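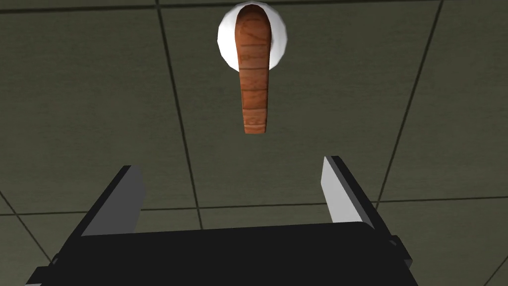 分类：人物访谈 ｜ 水资源与地方治理

最后更新：2022年7月26日

**旧水窖的登记与使用：访鲁纳里水务研究所两位项目负责人**

西斯特纳斯（Cisternas）镇位于西诺梅罗（Cinomero）高地南缘，全镇没有常年河流，居民历来依靠收集雨水生活。镇区及周边村落保留着数量可观的石砌水窖，其中一部分仍在使用，另一部分因产权不清、窖体渗漏或通路中断而长期闲置。鲁纳里（Runari）水务研究所受镇政府委托，对这批水窖进行普查、登记和分级，项目定名为“齐嫩特”（Zinent）。项目第一阶段已经结束，登记在册的水窖共157处。

就普查工作的经过、产权认定的办法以及下一阶段的安排，本刊访问了项目主任马卡里奥·巴拉哈斯（Macario Barajas）和负责档案与口述资料工作的约尔迪斯·菲耶尔（Hjørdis Fjeld）。访谈分两次进行，以下内容经两位受访者审阅。

**从一份旧账册说起**

巴拉哈斯表示，项目的起因与一份灌溉账册有关。镇政府在整理土地档案时，发现旧账册中记录的水窖与现行地籍图无法对应，有的水窖在账册上有名称、有使用人，在地籍图上却只是一块荒地；有的恰好相反，实地可以看到完整的窖口和集水坡，档案里没有任何记载。

“最初的委托内容很简单，就是把两份资料对上。”巴拉哈斯说，“我们做了一段时间以后向镇政府提交了一份意见，认为单靠案头工作对不上，必须逐处到现场去。账册里的地名多数是口头叫法，同一口窖在坡上的村子叫一个名字，在坡下的村子叫另一个名字。”

镇政府采纳了这项意见。研究所随后组成外业小组，按集水区而非行政村划分工作范围。巴拉哈斯解释，雨水沿坡面流动，水窖之间往往由明沟相连，上一口窖满了以后，余水进入下一口窖。如果按村界分组，一条沟会被拆到两个小组手里，记录难以衔接。

外业工作于三月启动，选在雨季结束之后、草木长高之前。小组每到一处，先测窖口位置和窖体尺寸，再检查内壁灰层、沉沙池和溢流口，最后沿集水沟向上走到坡顶，画出汇水范围。巴拉哈斯认为最后一个步骤最费时间，也最不能省略。“窖本身修得再好，上面的沟断了，就是一个空石室。我们见过内壁几乎没有损坏的水窖，已经很多年没有进过水，原因是坡上修了一条便道，把水引到别处去了。”

**分级的标准**

登记完成后，研究所将水窖分为四个等级：可直接使用、经小修可使用、需结构加固、仅作遗存保护。对于分级标准，项目组内部曾有较长时间的讨论。

巴拉哈斯介绍，争议集中在第二级与第三级之间。按照初稿，凡窖顶拱券出现贯通裂缝的，一律列入第三级。外业小组提出不同意见，理由是当地匠人处理拱券裂缝有一套成熟做法，用石灰砂浆分层填嵌，配合短石楔紧，多数情况下并不需要另做支撑。如果全部列入第三级，意味着要走工程招标程序，费用和周期都会大幅增加，户主多半会放弃修缮。

“我们最后把匠人的意见写进了标准。”他说，“裂缝是否贯通仍然要记录，但决定等级的是裂缝是否还在发展。为此每一处有裂缝的窖都抹了石膏观测条，隔一段时间回去看。石膏条没有开裂的，列第二级；开裂的，列第三级。这样做，登记表要填两遍，外业人员有些怨言，我个人认为值得。”

在修缮材料方面，研究所建议优先使用石灰，限制水泥。巴拉哈斯指出，上一轮修缮中有不少水窖的内壁抹了水泥砂浆，初期效果良好，数年后水泥层与石砌体之间出现脱空，渗漏反而更难查找。他同时说明，这是一项建议，不具有强制性，部分户主出于习惯和价格上的考虑仍选用水泥，研究所予以尊重，并在登记表中注明。

关于水质，两位受访者的态度都较为谨慎。登记水窖的用途以浇灌和牲畜饮水为主，少数家庭仍用窖水洗衣、清扫。研究所没有对饮用作出任何认定，登记表中也不设“可饮用”一栏。巴拉哈斯说，水质随季节、集水面和清淤情况变化很大，一次取样不能说明问题，镇卫生部门另有监测安排，研究所只负责提供位置和容量。

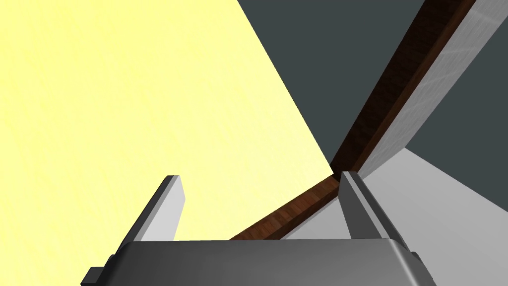

两指夹爪，渲染图。

**口述资料的采集**

菲耶尔主持的口述资料工作与外业普查同步进行。她在北欧接受档案学训练，此前从事渔业合作社文献的整理，来到西斯特纳斯后，用了较长时间熟悉当地的用水词汇。

“我带来的提纲第一周就作废了。”菲耶尔说，“提纲里问的是‘这口窖属于谁’，对方常常答不上来，或者给出几个互相矛盾的答案。后来我们改成问‘哪一天轮到谁家打开闸板’，资料马上就清楚了。在这里，水是按时段分的，窖体归谁，在很多人看来是次要的事情。”

她举例说，东坡有一口公用水窖，由沿沟七户人家轮流使用。各户的时段长短不一，依据是祖辈修窖时所出的工。出工多的人家时段长，并且优先选择清晨。这套办法从未写成文书，各户之间通过婚嫁、分家和转让不断调整，外人很难理清。项目组先后访问了全部相关家庭，将各家的说法并列记录，不作裁断，然后请各户到场共同核对。核对当天，有两户对一段傍晚的时段各执一词，经年长者回忆，确认是早年一次换地时附带转让的。

“核对会上出现分歧，我认为是正常的，也是有价值的。”菲耶尔说，“分歧在会上讲出来，就可以记下来。我们的档案里保留了双方原话。将来如果再有争议，后人至少知道当时各自的依据是什么。”

口述资料的整理遵循统一格式，每份资料包括录音、逐字稿、词汇表和受访者签署的使用授权。授权分为三档，受访者可以选择公开、限研究使用或封存若干年。菲耶尔说，选择封存的人比预想的多，内容大多涉及家庭内部的分产。研究所对此没有劝说，封存资料单独存放，目录中只登记编号。

谈到词汇，菲耶尔显得颇有兴致。她提到，当地人对雨水入窖的声音有好几个不同的说法，用来判断窖内水位；对沉沙池里的淤泥也有区分，细而发黏的可以用来抹墙，粗而松散的只能回填沟边。项目组将这些词语编入附录，注明使用地点和发音，并请当地小学教师协助校订。附录的篇幅目前已经超过正文的一章，是否单独成册尚未决定。

**产权认定的两难**

产权问题是本次访谈中讨论最多的部分。按照现行规定，水窖作为地上附属物，随土地一并登记。实际情况则复杂得多：窖在一家的地里，集水坡在另一家的地里，沟经过第三家的院墙，使用人又是第四家。

巴拉哈斯说明，研究所没有权限认定产权，能够做的是如实登记现状，并向镇政府提供处理建议。研究所建议在登记簿中增设“用水关系”一栏，与土地权属分开记载，注明各户的时段、维护义务和通行约定。这一建议已获镇政府原则同意，具体表式仍在协商。

“有人担心，把口头约定写成文字以后会变得僵硬。”巴拉哈斯说，“过去两家商量一下就可以换时段，以后是不是要来镇上办手续？我认为这个担心有道理。所以我们建议登记簿只记录长期安排，临时调换仍由各户自行商定，登记簿每隔几年更新一次。”

菲耶尔补充了另一种顾虑。她在访谈中注意到，女性往往是水窖的日常管理者，掌握水位、清淤和闸板的情况，但在旧账册中，使用人一栏几乎全部登记为男性户主。如果照抄账册，等于把这一遗漏延续下去。经讨论，新的登记表在“使用人”之外增设“管理人”一栏，由各户自行填写，可以填写一人以上。

对于无人认领的水窖，研究所的建议是暂由镇政府代管，先行公示，公示期满后仍无人提出主张的，可由邻近农户申请使用，使用期内承担清淤和修沟的义务。巴拉哈斯强调，申请使用不等于取得所有权，原使用人的后代日后返回的，双方应当协商。

**经费与人手**

项目第一阶段的经费由镇政府与研究所共同承担。第二阶段转入修缮，计划先行选择10处第二级水窖作为试点，修缮费用由镇政府补贴材料，户主出工或出资雇工。试点的选择兼顾坡向和用途，其中包括前述东坡的公用水窖。

巴拉哈斯坦言，困难主要在人手。能够砌筑拱券和处理灰层的匠人年事已高，有的已经不再下窖。研究所与邻近的职业学校商定开设短期课程，由匠人讲授、学员实作，课程总学时为200小时，其中大部分安排在工地完成。首批学员以本镇及周边村落的年轻人为主，也有几位是从外地返乡的泥瓦工。

“课程最难的是石灰。”巴拉哈斯说，“石灰要提前熟化，时间不够，抹上去会起泡。现在的工地习惯当天拌料当天用，要求学员提前几个月备料，很多人不适应。师傅们也不太会讲道理，他们用手捏一下就知道能不能用，学员捏了半天，还是不知道差别在哪里。”

为此，课程中增加了由菲耶尔协助编写的对照手册，把匠人的口头判断与可以测量的指标并列，例如稠度、静置时间和抹面后的收缩情况。手册由几位匠人逐条听读确认，其中一位坚持删去了有关掺入动物毛发的一节，认为那是邻近地区的做法，本地不用。菲耶尔将这一节移入注释，并注明了他的意见。

**下一步安排**

在访谈的最后部分，两位受访者介绍了近期的工作安排。登记簿的纸质本将存放于镇档案室，供居民查阅；电子本由研究所维护，内容与纸质本一致，位置信息精确到地块，不公布窖口坐标，以防止外人擅自进入发生危险。对于窖口无盖或盖板破损的水窖，镇政府将优先安排加盖，费用不由户主承担。

巴拉哈斯还提到，高地北侧的两个乡镇已经来函询问登记表式，研究所答复可以提供空白表格和填写说明，但建议对方先做口述访问，再决定是否照用。“我们这里按时段分水，北侧据说是按窖里的刻度分。表格拿过去，第一栏可能就不适用。”

菲耶尔目前正在整理西坡的录音资料。她表示，仍有几位高龄受访者因身体原因未能完成第二次访谈，项目组将在天气转凉后上门补录，由家属陪同，每次时间不宜过长。对西斯特纳斯水窖有了解、愿意提供旧照片、契据或家庭记录的居民，可以与镇档案室联系，原件经扫描后当场归还。

相关阅读

石灰熟化与抹面：职业学校短期课程纪要
西诺梅罗高地集水沟的走向与维护
用水时段登记表填写说明（征求意见稿）
口述资料授权分档办法
鲁纳里水务研究所年度工作简报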